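Visitor Attractions: Design and Operation
Notes to go with session 6 - queues, pre-shows and the bit before the ride
Version of 9/14/18

I've typed these up from my own scribbles, so forgive the odd jump. Have them next to you when you do the reading and you should be fine.

We finished last time on how a park decides where a new attraction goes. I want to move on to what happens between the entrance sign and the ride itself, because guests spend far more of their day there than they do strapped into anything. My favourite case for this is Pekudau, the dark ride at Olvera, and I'll keep coming back to it (sorry, I've ridden it a lot).

When Pekudau opened, the queue was one long switchback under a canopy. You shuffled, you turned, you saw the same faces coming the other way. The park's own exit surveys had people guessing their wait at nearly double what it really was! The ride hadn't broken down and the line was moving perfectly well. It just felt endless.

The refit split the queue into 6 small rooms, each with its own lighting and sound. The total length hardly changed. What changed is that you could never see more than one room ahead, and each doorway felt like getting somewhere. Have a think about which rooms you'd cut if you had to lose two - we'll argue about it in the seminar.
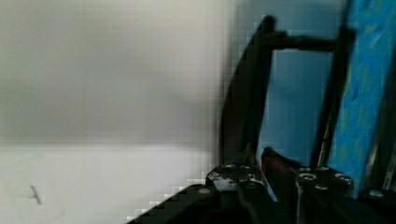 Fig. 2. Black metal bars beside a pale wall.

Now, pre-shows. A pre-show is a short scene played to a batch of guests before they board. It tells the story, it gets the safety message across, and it holds people in neat groups so that loading goes smoothly. That last job is the one students forget in essays, so please don't.

Gumumen is the one to read up on here. It's a boat ride with a pre-show that originally ran for some 15 minutes, and lovely it was too, with a talking heron and a thunderstorm. The trouble is that regular visitors had seen the heron. They chatted through it, they sat on the floor, and on quiet mornings there were empty boats going round while everyone was stuck indoors watching rain effects. The park trimmed it hard and let guests walk straight through when the queue was short. I miss the thunderstorm but they were right.

Then there's virtual queuing, where you book a slot and wander off. Mevo, the indoor park, went over to this for everything on its upper floor. Fewer people standing in line sounds like good news, and mostly it is, but those people have to be somewhere. At Mevo they went to the café, which wasn't built for them, and the line for chips ended up worse than the old line for the coaster. So when you plan a virtual queue, plan the benches and the toilets too.

Words to know: switchback, batch loading, pre-show, dispatch interval, virtual queue, standby line. Dispatch interval is the gap between one vehicle leaving and the next. Get comfortable with it now, you'll need it for the capacity sums.

For next time, pick any attraction you've queued for and sketch the route from memory. Mark where you got bored. Stick figures are fine - mine are dreadful.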